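车辆夜间被盗后的报案回执、定位数据和保险材料如何衔接

版块:治安与报案 > 机动车
发帖人:Blandine Hoarau
发表于 2025年4月27日

情况如下,请熟悉流程的人看一下。

车停在 Elldale 北侧的露天停车区,业主登记停放,有固定车位,无围栏,出入口有抬杆。晚上停好,第二天早上发现车位空了。车门玻璃没有碎渣,地面没有拖拽痕迹。两把钥匙都在家里,其中一把放在玄关的托盘里,离外墙很近。车是无钥匙进入加一键启动。

我先打了非紧急电话,接线员登记了车牌、颜色、停放位置,给了一个事件编号。当天下午去 Vurstead 的派出机构补了书面陈述,窗口收走了行驶证复印件,发给我一张回执。回执上的编号和电话里给的事件编号不一样,格式也不同。

现在有几个地方卡住了:

一、保险公司要“报案证明”,我把回执扫描件传上去,系统退回,理由是“文件类型不符”。客服的说法是需要写明案由并有经办人签章的那一种。窗口的说法是回执就是报案证明。两边都不肯往前走。

二、车上装了 Brumano 的定位终端,独立供电,不走原车网络。手机端最后一个位置点停在 Maes 工业区附近,之后离线。我把截图给了经办人,他看了一眼,说截图只能作参考,让我“提供原始数据”。Brumano 的客服说原始数据只向执法机关提供,要有调取函。经办人说调取函要等立案以后。是否已经立案,回执上看不出来。

三、物业说停车场录像保存期有限,不给个人拷贝,只允许在值班室看。我看过一遍,有一段能看到车灯亮了,人看不清。再去时换了值班人员,不让看了。

四、书面陈述里我把最后一次看到车的时间写错了,写成了下班到家的时间,其实后来又下楼取过一次东西。要不要改?改了会不会影响保险?

车内有一个工具箱、一个儿童座椅,后备厢里有一台投影机,购买价 2000 欧元,发票在。这些东西要不要单独报?

补充:我自己没有去过 Maes。有邻居建议直接开车过去找,我没有去。

Dirk Van Loon 的回复

按顺序说。我以前做过机动车案件的内勤,离开已有几年,表格名称可能有变化,逻辑没有变。

关于编号。电话登记产生的是警情编号,对应的是“有人打来电话、说了一件事”。窗口受理产生的是受案编号,对应的是“材料已收,进入审查”。审查通过以后还有一个案件编号。三者由不同的系统生成,格式不同属于正常。与保险、定位服务商、物业往来时,统一使用受案编号;立案后改用案件编号。警情编号留着备查,不要写进正式函件,写进去对方检索不到,又会退件。

关于“报案证明”。回执证明你交过材料,保险公司要的是写明事由的受案通知或者被盗证明。窗口说“回执就是证明”,从他的角度没有错,他手里能即时打印的只有回执。写明事由的那一份需要经办人在系统里发起,由负责人签批。做法是提交一份书面申请,一页纸即可,写清楚受案编号、车牌、车架号、申请事项(开具机动车被盗受案证明,用途为保险理赔)、联系方式。交件时要求在你的副本上盖收件章。口头询问不产生期限,书面申请产生期限。

关于立案与否。你是报案人,有权知道结果。同一份申请里可以加一条,请求书面告知是否立案。如果答复是不立案,会附理由,你可以申请复议。如果一直没有答复,向上一级机关的接待窗口反映,带上那份盖了收件章的副本。没有副本,对方第一句话就会问你什么时候申请过。

关于定位数据。经办人的要求和服务商的要求并不矛盾,中间缺的是“保全”这一步。调取由机关发函,保全可以由用户本人提出。给 Brumano 发一封书面通知,内容如下: 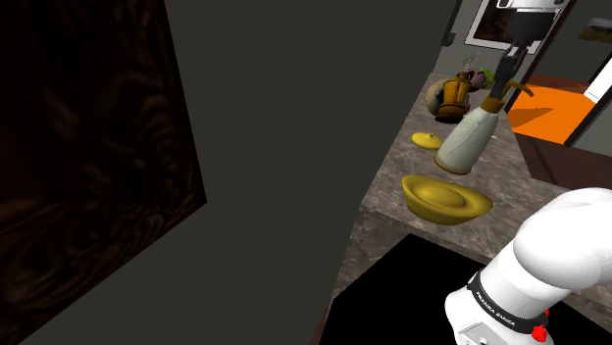
终端序列号、绑定账号、车架号;受案编号;请求保全的时间段,起点取停车前一天,终点取离线之后再加一天;请求保全的内容,包括位置点、时间戳、定位方式、供电状态、信号强度、平台登录日志;声明数据将由执法机关另行调取,请勿按常规周期清除。用能留下送达记录的方式寄,电子邮件也可以,要求对方回复确认。服务商的常规清除周期写在用户协议里,去查一下,很多人没有看过这一条。

登录日志不要漏掉。有的案子里,车主的平台账号在车辆离线前被陌生设备登录过,这条线索比最后一个位置点有用。你现在就可以改密码,但改之前先把账号的登录设备列表导出或者截图。

最后一个位置点的解释也要谨慎。离线有几种可能:终端被拆除,进入屏蔽环境,电池耗尽,或者基站侧的问题。如果最后几个点的定位方式由卫星变成了基站,误差会扩大很多,图上那个圆点落在哪栋房子上没有意义。把定位方式那一列也告诉经办人,免得他按圆点去敲门。

关于录像。物业不向个人提供拷贝是通行做法,里面有其他住户的影像。同样走保全:书面通知物业,载明日期、时段、摄像头位置,请求保留至机关调取。你看到车灯亮起的那一段,把录像画面上显示的时间记下来,再记下当时值班室的标准时间,两者的差值写进通知。停车场录像机的时钟经常不准,差值不记,后面与定位数据对不上。抬杆系统是另一套记录,有车牌识别的会有出场日志和抓拍,要单独列一项。物业管理员通常不会主动想到这一套。

关于陈述中的时间错误。要改。不要在原件上改,也不要自己重写一份去替换。提交补充陈述,写明原陈述日期、原表述、更正后的表述、出错原因一句话。补充陈述的副本同时交给保险公司。主动更正的时间差一般不影响理赔,由保险公司自己从录像里发现的差异会引来调查。

关于车内物品。列清单,作为补充陈述的附件,每项写名称、品牌、型号、序列号、购买日期、价格、凭证情况。投影机有发票,序列号在发票或者包装盒上找。车损险通常不覆盖随车物品,要看家财险有没有延伸到户外的条款。儿童座椅在部分车险里单独列为附加,翻一下保单。

关于去 Maes。不去是对的。

Borislav Živković 的回复

我说一下自己的经过,地点也在 Vurstead 辖区,时间是今年一月。

车是同一类,无钥匙进入。我也卡在回执上。我没有写申请,跑了 4 趟窗口,每次都让我等通知。最后是保险公司的理赔员给经办人打了一个电话,第二天证明就出来了。所以我的建议是先让保险公司去要,他们有专门对接的人,比自己写申请快。

定位那块帮不上忙,我的车没有装。

钥匙的事情要注意。保险公司会让你把所有钥匙都交上去,包括从来没用过的备用钥匙,他们要读里面的记录。不要在交之前换电池。我换了一把的电池,后来为这件事写了一份说明。交钥匙时要收据,收据上写清楚把数。

另外交通管理部门那边要做一个被盗登记,不做的话车牌产生的违章和过路费还会记在你名下。我收到过 2 张过路费通知,都是报案之后产生的。通知本身反而有用,上面有通过时间和收费站名称,我转给了经办人。收到这种东西不要直接付,也不要扔,先申诉,附受案编号。

车后来找到了,停在一条辅路上,牌照被换过。找到以后不要自己开走,要等勘查,勘查完还有一个发还手续。我在那里等了大半天。拖车费是先自己付的,后来报销了一部分。

至于陈述里的时间,我觉得差几个小时不用管,没有人看那么细。

Tia Entwistle 的回复

上面最后一句不要照做。理赔审核会把陈述时间、抬杆出场时间和终端离线时间放在一起比对,这是标准步骤。三个时间里有一个对不上,案卷就会转到核查岗,周期最长可延长到 2 个月。Dirk 说的补充陈述是正确处理方式。

补几条保险侧的内容。

报险和报警是两个期限,分别计算。保单条款里一般有“知悉后若干小时内通知”的要求,以你第一次打保险热线的时间为准,上传材料被退回不影响这个时间。但要确认热线那一次确实生成了报险号。有的热线通话只做了咨询登记。查询方法是在保单页面看有没有未决案件。

系统退回“文件类型不符”,还有一种可能,就是上传栏目选错了。理赔页面里“事故证明”和“被盗证明”是两个栏目,前者要交通事故认定书,传任何回执都会退。先检查这一点,再去窗口。如果栏目没错,可以先把回执传到“其他材料”,备注“被盗证明办理中”,避免案件因材料超期自动关闭。

Borislav 说的由理赔员出面,可以同时进行,但不要用它代替书面申请。理赔员的电话没有记录留在你手里。

无钥匙进入的车辆,没有暴力痕迹本身不构成拒赔理由。会被问到的问题有:钥匙平时放在哪里,有没有借出过,有没有在非授权店配过钥匙,近期有没有代客泊车或者维修。如实回答,答不上来的写“不记得”,不要推测。玄关托盘离外墙很近这一点,属于事实,可以写。中继方式盗车是不是这样发生的,由勘查去判断,陈述里不要出现“应该是信号被放大了”一类的句子。我见过有人写了一整段原理分析,结果核查岗逐句追问来源。

等待期。多数全车盗抢条款规定报案后满一定天数未找回才进入赔付,期间车辆被找回则按部分损失处理。这个期限从哪个文件的日期起算,各家写法不同,有的从受案日,有的从立案日。条款里找“经……证实”那一句,看后面跟的是哪个机关的哪份文件。立案日起算的,书面催办就更要紧。

贷款或者租赁车辆还要通知出资方,原帖没有提到,如果适用请自行处理。继续还款,不要停。

发帖人 Blandine Hoarau 的跟进

谢谢三位。按栏目检查了,确实选的是“事故证明”,已经改传到“其他材料”并加了备注,状态变为“待补充”,没有再退回。

书面申请今天写好,连同补充陈述和物品清单一起交。投影机序列号在包装盒上找到了。给 Brumano 的保全通知已经发邮件,收到自动回复,人工确认还没有到。登录设备列表导出过了,里面只有我自己的手机和家里的平板,密码已改。

物业那边提到抬杆日志时,对方说要问设备公司。通知我照样递了,让前台在副本上签了名字。录像时钟的差值上次没有记,值班室现在不让进,我在通知里写了“请核对录像机时钟与标准时间的差值并一并保留”。

车没有贷款。备用钥匙没有动过,电池也没有换。

还有一个小问题:交通管理部门的被盗登记,是凭回执就能办,还是也要等那份证明?

Dirk Van Loon 的回复

凭受案编号可以先办临时标注,有效期内补交证明转为正式登记。带身份证件和登记证书原件,行驶证如果在车里,现场填一份遗失声明。你之前给窗口的是复印件,原件在哪里也写进物品清单。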